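Anville Produce Handling Project
Progress report, second stage
Period covered: to the end of May

Summary

The second stage set out to compare hand options for the Anville test cell and to settle on one for the pilot. We have finished the comparison of the Drelteck two-finger gripper and the Okabe five-finger hand on the single-item tasks. The two-handed tasks are under way and will run into the next period. Our view at this point is that the Okabe hands should go forward to the pilot for mixed produce, and that the Drelteck gripper should be kept on the bench for items of a regular shape. Spending is within the approved amount, with one request noted near the end.

Work completed

The test cell was moved in the first part of the period into the smaller panelled room. The move cost us working days that were not in the original plan, but the light in the new room is far more even and we have stopped losing runs to shadows from the old roof windows. The cameras were recalibrated after the move and again after the arms were bolted down.

Both arms were fitted with the Garby controller and the firmware was brought to the same version on each side. Before this, the left arm lagged behind the right by enough to spoil any task in which one hand had to wait for the other. The lag is still measurable but no longer affects results.

We logged 2748 grasp attempts in the period. Of these, 1471 were made with the Okabe hands and the rest with the Drelteck gripper. The plan called for at least 1000 attempts with each, so both targets were met. Attempts stopped by an operator are included in the totals and marked as failures, whatever the cause. We decided on that rule at the start and have kept to it, although it counts against the Okabe hands, which were stopped more often in the early weeks while we were setting force limits.

Comparison of hands

The Drelteck gripper is quick to set up and has given us almost no mechanical trouble. It closes faster and it repeats well. On potatoes and on boxed items it did everything we asked. Its weak point is round produce with a smooth or papery skin. When the pads met the item off centre, the item tended to roll out as the gripper closed, and the controller did not always register that it had gone. Softer pads helped a little. They also wore through and had to be replaced twice.

The Okabe hands are slower and need more attention. Finger tension drifts over a long session and has to be checked each morning. Against that, they cope much better with an item that is not where the vision system says it is. The fingers close around the item and the thumb comes in underneath, so a small error in position does not usually end the attempt.

Most of the onion work was done on the plate task. The item is picked up on one side of the table, carried across and set down on a plate, with the other hand open and clear of the path. It is a simple task, and we chose it because it shows up poor grasps at two points, during the lift and again at release.
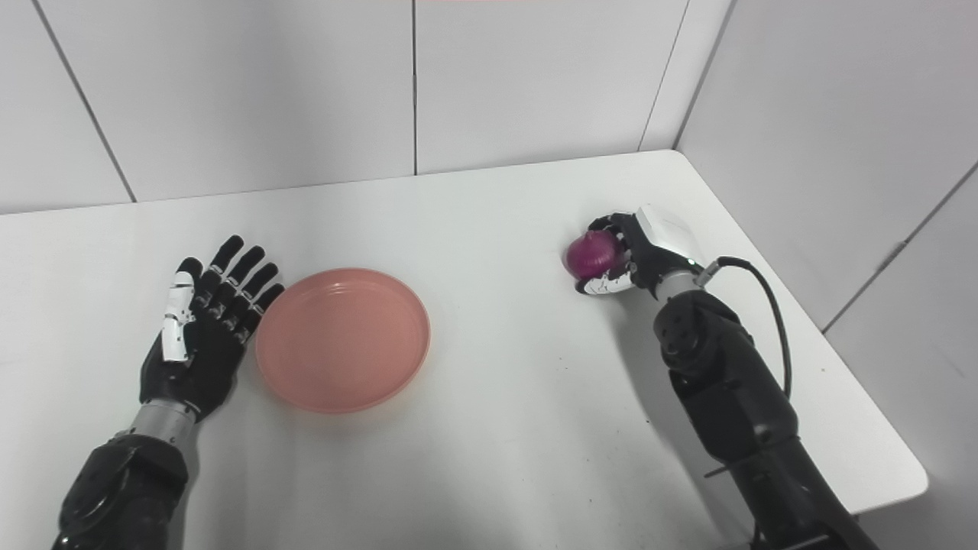 Release has turned out to be the harder half. The early routine opened all the fingers together, and the onion would often drop the last little distance and roll against the rim. The present routine lowers the hand further, opens the fingers in sequence and moves the thumb last. This has cut down the rolling, at the cost of a longer cycle. We think some of that time can be won back once the approach path is shortened, and that work is scheduled for the next period.

Skin damage was checked by eye after each session. We saw scuffing from both hand types. On the Okabe hands it fell away after the force limit was lowered, and we did not see more drops as a result. We have not yet done a proper storage check on handled produce, and we make no claim about shelf life.

Two-handed tasks

These are at an early stage. The first task has one hand steady the plate while the other places the item. The second passes an item from one hand to the other above the table. Steadying works when the plate is where it is expected to be. Passing is not reliable enough to report figures, and most of the failures happen when both hands have hold of the item and neither lets go on time. We believe this is a matter of timing in the controller and have sent logs to the supplier.

Problems and delays

The cable at the wrist has been a nuisance. On wide reaches it can pull against its connector, and on one occasion it came out partway and stopped the run. We have changed the routing and limited wrist rotation for now. The limit rules out some approach angles, so a better fix is needed before the pilot.

One finger assembly was returned for repair after the joint became stiff. The replacement took longer to arrive than quoted, and we ran single-handed tasks in the meantime.

The vision system still has difficulty with pale items on the white table. Red onions and carrots are found without trouble. White onions and garlic are missed too often. We will try a darker surface before making any changes to the software.

Budget

Spending for the period was in line with the forecast apart from spare parts, which were over because of the worn pads and the finger repair. The difference was covered from the travel line. We request approval to buy 5 spare finger assemblies ahead of the pilot. Lead times are long enough that a single failure could idle the cell, and the cost can be met from the existing contingency.

Plans for the next period

Shorten the approach path and repeat the plate task with the new timing.
Fit a permanent cable guide at both wrists and remove the rotation limit.
Test a darker table surface with white onions and garlic.
Bring the passing task to the point where results can be reported.
Carry out a storage check on produce handled by each hand type.
Prepare the site checklist for the pilot and send it to you for comment.

The full attempt log and the calibration records are on the shared drive in the folder for this stage. The force limit settings are in a separate sheet in the same folder, as they changed several times during the period.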